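Brallach Cricket Club
Pre-season ground and equipment check, with comments

Main ground and practice nets. Walked in May by Andri Koller (grounds) and Su-bin Myung (fixtures). Comments from captains added afterward and marked with initials.

Ratings used: OK, Watch, Fix before play, Out of use.

1. Square and pitches

1.1 Surface level, no ridges at the bowling creases: OK on pitches 1 to 4. Watch on pitch 5.
Comment: Pitch 5 has a hollow at the pavilion end where the left-arm bowlers land. It was filled last fall and has sunk again. Top up with the same clay loam, tamp, and leave it off the rota until it has been rolled. AK

1.2 Old foot holes filled and firm underfoot: Watch.
Comment: Two holes on pitch 2 are soft at the edges. Fine for junior games. Check again before the first league match.

1.3 Grass cover even, no bare patches on a good length: OK.

1.4 Stump holes clean and stumps stand upright: OK.
Comment: Please water the holes the evening before a game. Last year people were hammering stumps into dry ground with a bat handle and we lost a set that way. SM

1.5 Crease markings straight and to measure: Fix before play.
Comment: The marking frame is bent. The return crease on the road side comes out wide. Nelu Văduva has offered to straighten it at work. Until then use the string and tape.

2. Outfield and boundary

2.1 Free of holes, stones, glass and dog mess: Fix before play.
Comment: Rabbit scrapes at deep midwicket, road side. Filled on the day of the walk, but they dig them out again overnight. Whoever opens up on match day walks this corner first.

2.2 Sprinkler heads flush with the ground: Watch.
Comment: The head nearest the scoreboard sits a little proud. It has been reported every year I have been here. It needs digging out and resetting, a morning's work for two people. AK

2.3 Boundary rope sound, with no wire showing: OK.

2.4 Rope clear of fences, benches and trees by at least 3 yards: OK, except by the sight screen at the creek end.
Comment: On the short side the rope has been creeping back toward the screen wheels. Captains have been asking for more room. The gap is for sliding fielders and it stays. SM
Comment: Understood, but then we need the boundary brought in on the other side as well, or it's 70 yards one way and much less the other. NV

2.5 Drain covers in place: OK.

3. Sight screens

3.1 Wheels turn and brakes hold: Fix before play (creek end). OK (pavilion end).
Comment: The creek end brake does not hold on the slope. Chock both sides with the timber blocks. The blocks are in the mower shed, left of the door.

3.2 Slats secure, no nails standing out: Watch.
Comment: Three slats loose at the pavilion end. Screwed back, paint to follow.

3.3 Screens chained when not in use: OK.

4. Practice nets

4.1 Netting free of holes bigger than a ball: Fix before play.
Comment: Lane 2 has a hole at shoulder height on the side next to lane 3. A ball came through it in April and hit a bowler on the arm. Lane 2 is closed until it is patched. Cable ties alone are not a repair. Use the net twine. AK

4.2 Roof netting tight, no sagging onto batters: Watch.

4.3 Matting flat, edges pinned: Fix before play.
Comment: Lane 1 mat lifts at the batting end and catches a spike. New pins are on order from Tustier. Nobody bats in lane 1 in the meantime, and that includes throwdowns.

4.4 Bowling machine: cable, guard and legs: OK.
Comment: The Codel machine passed its electrical test. The operator must be over 18, must hold the ball up before feeding it, and must switch off at the wall before anyone clears a jam. Helmets for every batter, every ball. Seon-mi Seol has the key.

4.5 Net rules sign readable: Out of use.
Comment: Sun-bleached. I'll redo it and get it laminated. YY

5. Player equipment held by the club

5.1 Helmets: shell, grille, screws, chin strap: five withdrawn.
Comment: Cracks in two shells, bent grilles on the others. They have been cut through the straps so they don't find their way back into the bag. Any helmet that takes a hard hit comes out of the bag that day, even if it looks fine. SS

5.2 Helmet gap set so a ball cannot pass between peak and grille: Watch.
Comment: Several junior helmets were set too wide. Coaches to check with a junior ball at the first session.

5.3 Pads and gloves: straps hold, no split seams: OK.

5.4 Bats: no loose splinters, grips tight: Watch.
Comment: Two size 5 bats need taping at the toe.

5.5 Balls sorted by size: OK.
Comment: 157 counted, juniors and seniors together. The soft ones for under-9s are in the Koo crate and should stay there.

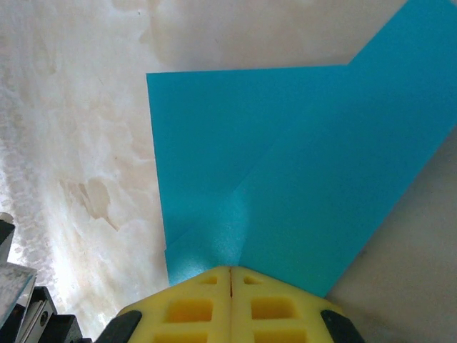 5 min read

6. Rollers, mowers and fuel

6.1 Heavy roller: brake, seat switch, steering: OK.
Comment: Drivers are Andri and Nelu only. No passengers. The key goes back on the hook in the office, never under the seat.

6.2 Outfield mower: blade guard and cut-off: Fix before play.
Comment: The cut-off is slow. Booked in for service. Use the small mower on the square and leave the outfield until the big one comes back.

6.3 Fuel in marked cans, locked away from the pavilion: OK.

6.4 Shed extinguisher in date and gauge in the green: OK.

7. Pavilion and spectators

7.1 First aid kit stocked: Watch.
Comment: Short of ice packs and triangular bandages. Eye wash is past its date.

7.2 Defibrillator light green, pads in date: OK.
Comment: The cabinet code is on the inside of the office door. Each captain should know it before the first game. I asked four people at nets and one of them knew. YY

7.3 Balcony rail firm: OK.

7.4 Steps: edges marked, no spikes on the wet wood: Watch.
Comment: The rubber strip has peeled on the second step down.

7.5 Emergency access gate unlocked during play: Fix before play.
Comment: The padlock is stiff and the spare key doesn't fit. New lock needed. Cars must not be parked across this gate, including players' cars.

7.6 Seating away from the short boundary: OK.

8. Weather and light

8.1 Covers roll freely and drain away from the square: OK.

8.2 Lightning procedure on the wall: OK.
Comment: The umpires decide. If there are no appointed umpires, the home captain does, and players go inside the pavilion, clear of the trees.

Jobs to close before the first match

Net twine repair, lane 2: Andri
Mat pins, lane 1: Su-bin
Marking frame: Nelu
Brake, creek end screen: Nelu and Andri
First aid stock: Yu-na Yoo
Gate padlock: Su-bin
Net rules sign: Yu-na

Match-day short check is at 11:30 a.m. and covers items 1.4, 2.1, 2.4, 3.1, 7.2 and 7.5. The home captain signs the sheet in the scorebox. If an item is rated Fix before play and has not been signed off, call Su-bin before the toss.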